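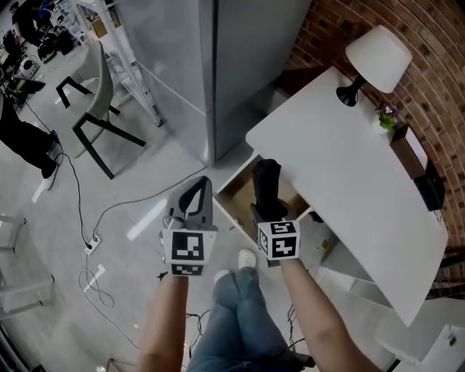

Shared desks open at Landeg workroom

The ground-floor workroom at Landeg is taking bookings again after its refit. White desks with drawers have gone in, and members are sorting out where pens, chargers and paperwork should live. A lamp with a white shade and a potted plant stand at the far end of one desk, against the brick.

Perrine Picard, who runs the room for Faswood, said the refit cost nearly 3000 pounds. "People asked for drawers more than anything else," she said. "Please empty yours before you go home."

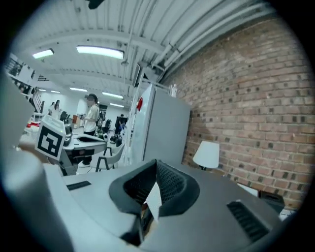
Booking a desk

Desks can be booked for up to 28 days at a time. Chairs may be moved but should go back at the end of the day. Ask for Themba Cele at the front office. Drawer labels will be ready in May.

Contact us | © Faswood 2020 | Back to top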